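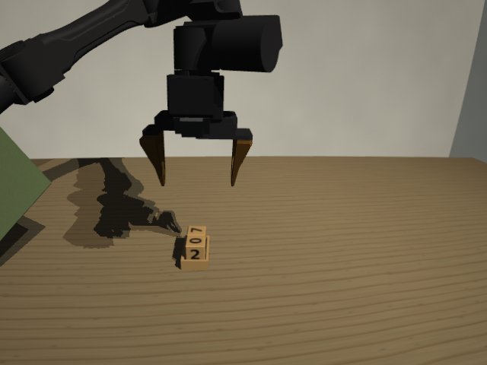

Call for participants: Household Obligation and State Provision Study

The Sendard Centre for Comparative Social Policy is recruiting adults for a survey and interview study on who people believe should pay for, organise and carry out the care of older relatives. The study is run jointly with the Cassim Institute and forms the second wave of a project begun under the Zasora programme.

Background

Countries with similar levels of public spending differ widely in what their citizens regard as a family duty. Existing surveys usually record attitudes to taxation and attitudes to kinship in separate modules, and the two are seldom answered by the same respondents. The present study puts both sets of items to a single sample and asks respondents to divide responsibility for named tasks between the person concerned, the family, the local authority and central government.

The first wave collected 936 completed questionnaires. The second repeats the core items and adds a section on inheritance, informal loans between relatives and the legal duty to maintain a parent.

Who can take part

Applicants must be aged 18 or over and must have lived at their present address for at least 2 years. They should be able to complete a written questionnaire in English. Experience of giving or receiving care is not required. We are short of respondents who live alone, and of respondents whose parents live in another country. Only one person per household may enrol. Those who took part in the first wave are not eligible.

What is involved

Participants complete an online questionnaire, followed by an interview by telephone or at our Grargate office. The interview is recorded and transcribed. A short follow-up form is sent after 8 weeks to measure the stability of answers. Travel to Grargate within the city is refunded on production of a ticket or receipt.

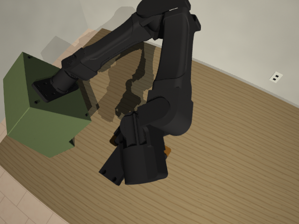
Simulated robot arm at a wood-grain tabletop.

Data handling

Questionnaire answers are stored separately from contact details. Recordings are deleted once the transcript has been checked. Participants may withdraw their data up to the point at which the anonymised file is closed, and need give no grounds for doing so. The anonymised file will be deposited with the Cassim Institute and made available to other researchers on application.

How to apply

Complete the expression of interest form on the Sendard Centre website, stating your age band, household type and preferred form of interview. Enrolment closes at the end of September. Places are allocated by quota, so a completed form does not guarantee selection. Applicants who are not selected will be told by email and their details removed from the register.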